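Altstead Residents' Forum > Shared Spaces > Third Floor Lounge

Table standards for the third floor lounge: proposed wording

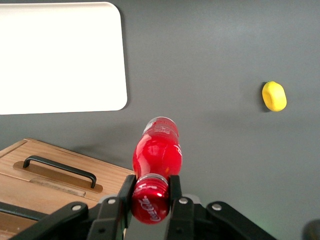 r_carrillo
Posted 9:14 AM

The purpose of this thread is to agree on wording for the table section of the lounge guidelines before the new edition is printed in August. The present text says only that tables are to be "kept suitable for use." Residents have interpreted this in very different ways, and the office has received 18 written remarks on the subject since the last edition.

I propose the following:

1. The white tray remains in its corner of the gray table. Food and drink are to be served from it.
2. The wooden box with the black handle remains on the same table and is to be kept closed.
3. Bottles are to be capped when they are not being poured.
4. Fruit may be left out for general use. All other food is to be removed by 10 PM.

Comments are requested from all floors.

Rigoberto Carrillo
Lounge Guidelines, Altstead

---

pelberg_east
Posted 9:52 AM

I support items 1 and 3. I do not support item 2 as written. The box takes up space that could be used for seating four people at a meal. There is a shelf under the window that would hold it. Residents of the east wing raised this when the table was delivered and did not receive a reply.

---

thinh.luu
Posted 10:20 AM

With respect to the previous post, the shelf was considered. The box holds the napkins and the spare bottle openers, and residents seated at the table should be able to reach them without standing up. I would ask that item 2 be retained.

I have a separate concern regarding item 4. The word "fruit" is too broad. A single lemon on the table causes no difficulty. Cut melon left uncovered until morning is another matter, and we have had that on 2 occasions. I suggest "whole, uncut fruit."

Thịnh Lưu
Room 182

---

r_carrillo
Posted 10:41 AM

The amendment to item 4 is accepted. It will read "whole, uncut fruit."

---

barreto_m
Posted 11:35 AM

May I ask for clarification of item 3? My household brings Coca-Cola to the Leltavo card evenings and the bottle is passed from one person to the next for most of an hour. If it must be capped after each glass, the rule will not be followed. I would prefer "capped when left on the table."

Also, the light gray ring near the window end of the table does not come off with dish soap. Has anyone had success with baking soda?

---

thinh.luu
Posted 11:58 AM

Baking soda and a damp cloth, left for 3 minutes. Please do not use the green scouring pads, as they dull the surface.

---

pelberg_east
Posted 12:16 PM

I note that my point about seating has not been addressed by the author of the proposal. An accessible location does not have to be the table itself. I request that item 2 be put to residents separately from the other items.

---

r_carrillo
Posted 1:05 PM

The request is reasonable. Items 1, 3 and 4 will go forward together, with item 3 reading "capped when left on the table." Item 2 will be listed separately, with both locations offered. Until a result is posted, the box is to stay where it is.

---

barreto_m
Posted 1:22 PM

Thank you. I have no objection to the revised item 3.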